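**Re: Umali lounges going "assisted", anyone else in the pilot?**

Stomemine Boards > Hospitality & Facilities > Floor Staff

---

**platewarmer**

Picking this up from the old thread, which got locked after the shouting match over tips.

I do room sets and lounge service for Umali. In October we were told our site would get a humanoid from Doven to "support" the living room suites. Fruit plate, drinks on the glass table, clear it later, reset for the next guest. Gusura handles the contract. We got a slide deck with a lot of smiling in it and a promise that no hours would be cut during the pilot. Read the last three words of that again.

I've now spent a fair number of shifts in the practice suite with it, so I can talk about what the job looks like from the floor instead of from the deck. The task we keep coming back to is the grape plate. I have done grape plates for years. You carry it in, you put it down, you turn it so the nice side faces the couch, you leave. I have never thought about it for longer than it takes to do.

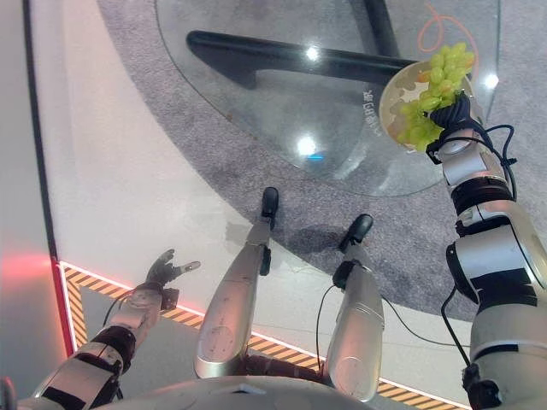
*Grape plate in the right hand, glass table ahead. Left hand free.*

My question to the rest of you: has anyone seen a site where this took work off the staff? Ours has added a checklist.

---

**night_linen**

Same company, different building. We have a checklist too. Ours has 22 items and the first nine are about the room, before the robot does anything. Rug flat, table centered on the rug, cables where they should be, bottles with the labels facing out. I used to set a suite in the time it now takes me to get the suite ready for the thing that sets the suite.

---

**Gantry_Bob**

I'll take the other side because somebody should. I came over from warehouse work. When we got the first sorters everyone said exactly this. The first year was checklists and babysitting. By the third year the lifting was gone and my back was a lot happier. You're looking at a trial and judging it as if it were finished.

Also a round plate with a heavy bunch of fruit on it is a harder thing to hold than you think. You've had hands your whole life.

---

**platewarmer**

@Gantry_Bob I don't doubt it's hard. I doubt it's my problem. If a new hire needed the table centered on the rug before they could put down a plate, we'd have a talk.

And what happened to the people who did the lifting in your warehouse?

---

**Gantry_Bob**

Some moved to maintenance. Some left. I'm not going to dress that up. There were 40 of us on my shift when I started and there are 24 now. The ones who are still there make better money.

---

**night_linen**

So sixteen people's pay went somewhere and a bit of it went to you. I'm not having a go at you, Bob. I'd just like to see that number on a slide for once.

---

**bphung**

Bình Phùng here, I use my real name on this board because management already knows what I think.

I'm the steward at platewarmer's site. A few things for the record, since people message me about this.

1. The "no cut in hours" promise covers the pilot only. We asked for it to run past the pilot and were told it would be "looked at". It is not in writing.
2. Time spent preparing a suite for the robot is paid as normal floor time. If your supervisor has you doing it on a break, write it down and send it to me.
3. Breakage is the open one. We asked who gets written up if a plate goes over in a suite you signed off as ready. We've had two different answers from two different people.

On the work itself, I think people should be fair about what it does and doesn't do. Take the part of the job where the fruit is moved by itself, separate from the plate. The bunch has to be taken by the stem and lowered or raised without dragging the rest across the glass. I've watched new staff make a mess of that. The machine has a go at it with one hand while the other one waits. There are drinks on the far side of the table and that little seated figure that goes in every suite, and all of it has to stay put.
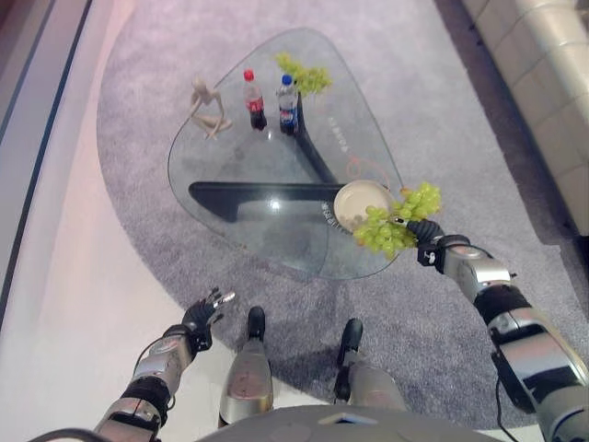 My worry is further down the line. Once a task has been broken into pieces like that, somebody prices the pieces. Gusura's paperwork already lists "place", "retrieve" and "reset" as three lines. We have always been paid to look after a room. Nobody on our side agreed that a room is three lines, and the stuff that falls between the lines (noticing the guest hasn't touched the fruit two nights running, finding an earring down the side of the couch) has no line at all. I asked for a fourth one. I got a polite smile.

---

**Gantry_Bob**

That's a good point and I'd fight on that one. We lost "count and check" exactly that way. It was never its own task, we just did it while we lifted. When the lifting went, the checking went with it, and then they were surprised by the errors.

---

**coffeecart_mo**

New poster, long time reader. I run the cart on the second floor, so I get all the gossip.

What I want to know is who eats the loose ones. Every grape plate I ever carried, a few come off. I pick them up, bin them, wipe the plate, done. Three seconds. Is there a line for that? Does it do that? Do you?

---

**platewarmer**

@coffeecart_mo I do that.

It's item 17 on our list, "clear loose items before next attempt". Attempt!! I have never once in my life attempted a fruit plate.

---

**lobbyside**

Gonna disagree with most of this. I'm at a site that's due to get one next and I'm kind of looking forward to it. The suites are the part of the job I like least. If it does the suites and I get to be down in the lobby with guests, that's a better day for me. Everyone on here talks like setting out soda bottles is a calling.

---

**night_linen**

It isn't a calling, it's 600 a week. The lobby already has people in it. When the suites go, do you think they'll put all of us down there to chat?

---

**lobbyside**

ok, fair, but you also don't know that they won't

---

**night_linen**

Neither do you, and only one of us needs to be right for me to be in trouble.

---

**platewarmer**

Another thing the deck left out is how much of this is about where people put their feet. There's a white floor section with a striped border next to the carpet, and we all had to sit through a talk about it. You learn where to stand, when to step back, who speaks first. I'm fine with safety rules. But I've worked next to people for years without needing a border, and I notice I've started walking differently in there. I stop at the edge of the carpet like I'm waiting for a light to change.

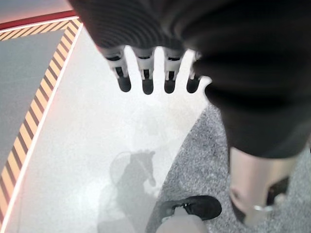

*Hand camera, over the striped edge. Black sneaker on the carpet side.*

When I brought this up I was told I'd get used to it. I probably will. I'm not sure that's the good news they think it is.

---

**Gantry_Bob**

You'll get used to it. Please don't get so used to it that you stop looking. We had a guy stroll over a line because he'd done it a hundred times when everything was off. He was fine, but he got lucky. The stripes are the one part of all this I wouldn't complain about.

---

**bphung**

Seconding Bob. Moan about the deck all you like, respect the stripes.

Also, closed shoes in the practice suite please. This isn't a Gusura rule, it's me asking.

---

**coffeecart_mo**

Does anyone know what it costs? Every time I ask I hear "it's a service model", which sounds like what a guy says when he doesn't want to tell you what the car costs.

---

**bphung**

We've asked. They say it's commercial information. We've also asked how long one suite takes with it compared to one of us alone, with the prep time counted in. That one I do expect to get, because the prep is our paid time and it's on our sheets anyway. If you're on the pilot, fill in the prep box every single shift. Don't round it down to be nice. Half of you write "5 min" and I know for a fact that's wrong.

---

**platewarmer**

Guilty. I'll go back and fix mine.

---

**lobbyside**

What if the numbers come back and it's quicker? Would any of you change your mind, or is this thread just for being mad?

---

**night_linen**

If it's quicker with my prep counted, I'd want to see it in writing and then I'd want to talk about what happens to the time. I can be talked round. I haven't seen anything yet that would do it.

---

**platewarmer**

Pretty much the same. I don't hate the machine. I've caught myself rooting for it when it gets near the table. What I don't trust is a plan that has a page on the guest experience, a page on the brand, and one bullet point on us.

Next session is 6 a.m. and I've got the early set. Bình, I'll send you the prep sheet after, with real times on it this time.

---

**bphung**

Send it before lunch if you can, I'm in with Gusura at two.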